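From: Marit Hägglund
To: Listumik fabric list
Subject: Re: Reds for a pieced bedcover

Hello all,

Thanks to everyone who answered about backing widths. I'm going to reply to the message from the Menport member first, and then add a question of my own at the end.

On reds, a member in Menport wrote:

> I have been given more than 25 yards of solid cottons from a shop that closed,
> nearly all of it red or close to red. I would like to make one large bedcover
> for our guest room and keep to two colors. My trouble is that every pair I
> pull looks fine on the cutting table and wrong in the bedroom. The table is
> under a tube light and the bedroom has a small window and a yellow lamp.
> Is there a method for this, or do people just guess? Also, should I wash all
> of it first? Some pieces have been folded so long that the crease lines look
> lighter than the rest, and I don't know if that comes out.
>
> I have been on the list since March and have mostly been reading, so excuse
> me if this was covered before.

It was covered before, but long ago, and the archive search is poor for anything with a color name in it.

Taking the second part first. Wash it all, and wash the darks apart from the brights. A dark red can keep giving up dye for several washes. I had a length of Trernell burgundy that was still turning the water pink on wash 5, and I ended up using it for curtains. Test a corner in a white bowl with hot water before anything goes in the machine. Leave it half an hour. If the water colors, wash again and test again.

Lighter crease lines are usually fading from light on a shelf, and that does not wash out. Cut around them. If the line runs the length of the fold you lose a narrow strip down the middle and the rest is good. For pieced work this hardly matters, but for wide borders it does, so look at those lengths before you plan anything.

As for choosing the pair, stop using the table. Take the fabrics to the bed they are meant for and lay them out there as long pieces, one across the other. Small squares tell you very little with reds. You need enough cloth for it to fold and fall a bit, so you can see what the color does where it turns away from the light. Look in the morning, then again at 5 in the afternoon, then with the lamp on. A pair that holds up at all three is a pair you can live with.

The other thing is to separate them by how dark they are. Two reds of the same depth go flat next to each other, and the piecing disappears as soon as you step back. One bright and one deep will keep the edges readable even in poor light. I would take a pink-red against a maroon before I took two middle reds — the middle ones are what look fine under a tube light and muddy everywhere else.

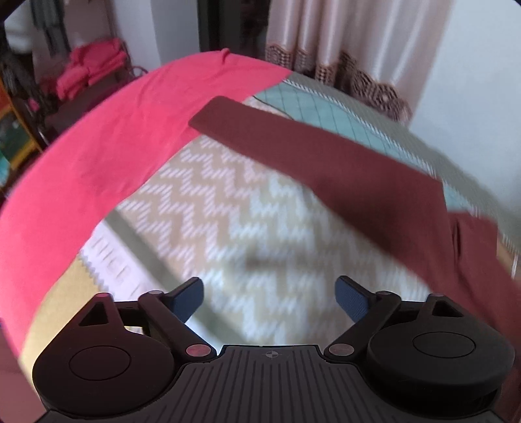
Should the darker cloth be the border or the center? Put it in the border, where a bedcover gets handled and rubbed the most, and keep the bright for the middle.

On quantity, you have plenty. My last one in this style took just under 10 yards for the top, and I was wasteful with the binding. I cut the binding on the straight grain, and it has lasted well enough on square corners. If you want rounded corners at the foot you will need bias, so set that piece aside before you start cutting squares.

Thread: one color for all the piecing, matched to the darker cloth. It does not show through the bright if the seams are pressed toward the dark side.

Now my own question. Does anyone still have the Nygård chart for cutting long borders from folded yardage? Mine was sheet 796 in the old numbering, and it went missing when I moved my sewing things upstairs. I don't need the whole set. A scan or a typed copy of the table would do, and I can pay the postage if it's easier to mail a paper one.

I also have a part bolt of natural 100 percent cotton batting to pass on, clean and still in its bag. Write to me off the list if you want it.

Marit Hägglund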